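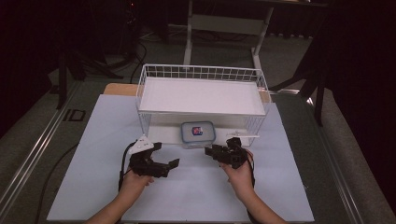 A wire basket on a work table, with a gripper held in each hand.

Every few years a stretch of coast gets discovered by people who have money to place, and this year it is the turn of Milanthorpe. The signs went up in August along the shore road. Setideck wants to put 1,177 vacation condos on the dune side. Govine, which until now has built warehouses, has announced a "wellness village" a little farther south. Land that sat for sale through two bad decades is suddenly described as scarce.

I have read both prospectuses twice. I came away with less than I started with.

Take the promised returns. Setideck offers buyers a guaranteed rental income for the first 2 years after handover. Buyers love the word "guaranteed," and so did I once, when I was younger and owned a ninth of a condo by a lake. But the guarantee comes from the seller, and the seller sets the price. If you add the two years of promised rent to the sticker price and then hand it back in monthly checks, you have given the buyer his own money with a ribbon on it. What matters is year three, and on year three the prospectus has one paragraph, most of it about sunsets.

Then there is the question of who will sleep in these places. The town has 3,000 hotel beds today, counting the motels out by the highway, and anyone who has driven through in February knows how many of them have a light on behind the curtain. The season is short. The water is cold until late June. The brochures speak of "year-round demand" and support it with a photograph of a couple in sweaters holding mugs. I would have preferred a table of occupancy by month, and I asked for one. I was sent the photograph again, in higher resolution.

The usual answer is the road. Once the highway spur opens, we hear, the drive from the city drops by an hour and the weekend crowd will follow. Maybe so. I am old enough to remember the same spur being used to sell lots at Avram, forty minutes up the coast. Go and look at Avram. There were to be 1,037 homes there, a marina and a school. The gatehouse got built, and so did the first two streets, and the people who bought on those streets now pay the upkeep for a sewer line sized for everyone who never came. Their fees have gone up every year. Their resale prices have not. None of that is in the Milanthorpe paperwork, though the same spur is, drawn in a confident dotted line.

I don't think anyone is lying, exactly. Developers believe in their projects the way fishermen believe in the next cast. The banks lend on appraisals, the appraisers look at recent sales, and the recent sales are mostly investors selling to one another. A lot by the old cannery changed hands three times between spring and fall with no shovel touching it. People point to that as proof of demand. It is proof that three buyers expected a fourth.

The town council, for its part, sees a tax base. It is hard to blame them – the school roof leaks and the pier has been closed at the far end for longer than it was open. But the tax breaks being discussed would push most of the new revenue out past the next decade, while the water, the trash pickup and the extra fire engine are needed on day one. I would like to see someone put those two columns side by side before the vote. So far the public has been shown a scale model with tiny trees.

Would I buy? People ask me that as if it settled something. I would buy a small house in Milanthorpe, an old one away from the dunes, if I meant to live in it and did not care what it was worth when I left. I would not buy a condo off a floor plan because a salesman told me the first phase was nearly gone. First phases are always nearly gone. Ask how many units have a recorded deed, and ask to see the list.

The council takes up the Setideck application again after the holidays. The comment period is still open, and written comments have to be read into the file.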